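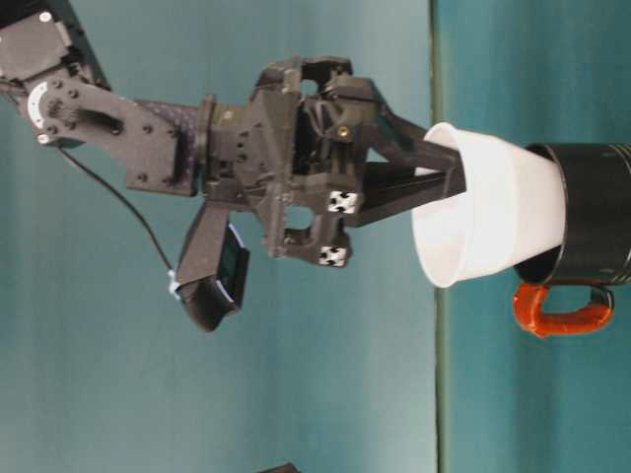
How a robot learns from examples

A robot arm does not know how to stack cups. Someone has to show it, many times over.

At the Hiketti workshop, Rasmus Vītola steers the arm by hand control. He guides the two fingers to a cup, grips it and places it inside a mug. One complete try is called an episode. During each episode the computer stores two kinds of data: pictures from the cameras, and numbers for the angle of every joint.

The start position is changed between episodes. If the cup always stood in the same spot, the robot would learn only that spot.

By the end of June the team had 2,161 episodes. Of these, 382 were failed tries – they are kept in a separate folder, with a label.

A program then searches the good episodes for patterns. It learns which movement usually follows which picture. This step is called training and takes nearly seven hours.

Words to know
Episode: one recorded try, from start to finish.
Joint: a place where the arm bends or turns.
Gripper: the part that holds things.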